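Kustcombe office, first floor: desk and trailing lead check
Done 10/22/21, walked round by me, comments typed up the same afternoon

1. Table surface clear of spills and crumbs
OK. Pale wood-grain top, wipes down nicely, no chips that would snag a sleeve. I ran my hand along the edges and the front corner is fine now (it was the one that got my cardigan last November!).

2. Cables on the table
Needs a look. There's a thick black one that goes out in a big loop on the left and another that heads off to the right by the box. I don't mind a loop, you want a bit of slack, but I'd like it kept back from the front where people put their elbows and their tea.

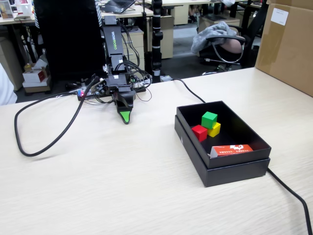
Fothergill sell those stick-on clips in packs of 8, and I've still got most of a pack in my drawer, so please just help yourselves — no need to put in an order.

3. Small items boxed
OK. The wooden cubes, red, yellow and green, are in the black box, and the box is sitting in its own lid, so the lid can't wander off. Small hard things on the floor are my pet hate (I went over on a marker pen at Bellisgate and had 2 weeks of limping), so full marks here.

4. Packets and wrappers
Partly. An orange packet is in with the cubes. If it's something to eat, could it live in the kitchen? If it isn't, leave it where it is and ignore me.

5. Power strip
Comment only. It's up on the table, which I prefer to the floor because of the mop, but drinks stay at the other end, please. Test sticker number goes on the sheet: mine ends 765 and I couldn't find it written down anywhere.

6. Chairs and walkway
OK. Chairs tuck in far enough to get past. I'd still shift the big brown cardboard box from the back corner if it's going to be there long — flat-pack it or find it a shelf.
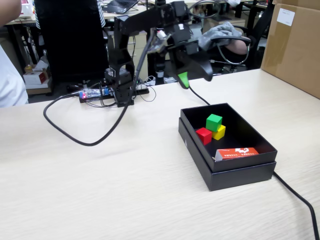
Henrik Sauerland: Happy to move the cardboard box, but can we agree where? The shelf by the door is full. I'll do the clips as well while I'm at it.

Under the stairs will do, Henrik, left-hand side. Rika has the key. I'll come back and tick off 2 and 6 once they're sorted.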